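工单 524:双臂收纳套件 左爪夹持桶沿后任务停滞

产品:Zimo 双臂家务套件(评估机)
提交方:Prarkau 测试组
处理方:Udadbridge 技术支持
优先级:中
状态:待客户复测

问题描述
执行“客厅拾物”任务时,左臂夹住垃圾桶桶沿,右臂停在预备位,不下发抓取指令。任务界面停在“目标排序”,无报错弹窗。重启任务后仍可复现,连续 7 次中有 5 次停在同一步骤。导航与底盘自检均通过。

环境
地面为米灰色短绒地毯,背景有蓝灰色布艺沙发和木质边几。待拾物包括压皱的纸杯、黄色薯片袋、纸巾团和带绿色瓶盖的小塑料瓶。固件为十月版,抓取策略为默认。

排查记录

1. 检查左爪状态
夹爪反馈为“已夹持”,力值稳定,未见打滑告警。左臂肘部附近的黑色线缆向外弯出一圈,已要求客户确认插头锁扣到位。客户回复锁扣正常。

2. 核对停滞时的现场
左爪从左侧夹住黑色圆桶的桶沿,桶内套有半透明袋。右爪张开,未夹物,悬在桶右侧的地毯上方。多数杂物在桶的前方偏左,另有一只红白纸杯单独落在右侧,靠近沙发右端。
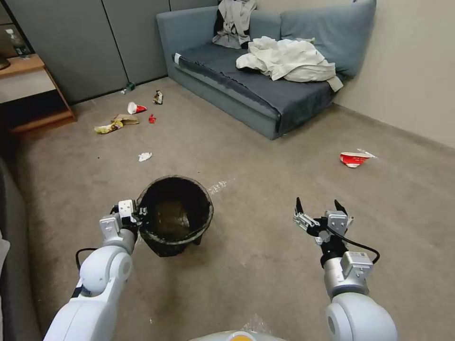 3. 检查目标列表
日志中置信度最高的目标不是纸杯,而是机身前方地毯上的透明薄膜。该目标反光强,深度值跳变,规划器反复重算,直到超时后静默等待。桶右侧的一小块透明塑料也被列为候选,深度同样不稳定。

4. 检查双臂约束
左臂持桶时,右臂跨越中线的动作受防碰撞区限制。偏左的目标全部被判为不可达,列表中只剩透明目标和右侧红白纸杯。后者超出右臂当前臂展,需底盘前移,但持桶状态下默认禁止移动底盘。

临时方案
a. 在 Tamura 感知模块中开启“透明物降权”,权重由 100 调为 5。
b. 任务参数勾选“持桶低速移动”。
c. 将桶的初始位置左移,减少右臂跨中线动作。
d. 清除目标缓存后重新启动任务,不要沿用暂停前的队列。

遗留问题
超时后无提示属于软件缺陷,已转研发。客户询问能否改为先拾物、后取桶,现有固件不支持调整该顺序。

下一步
请 Prarkau 按 a 至 d 修改后复测,并上传完整任务日志和右腕相机录像。如仍停滞,请附防碰撞区配置文件。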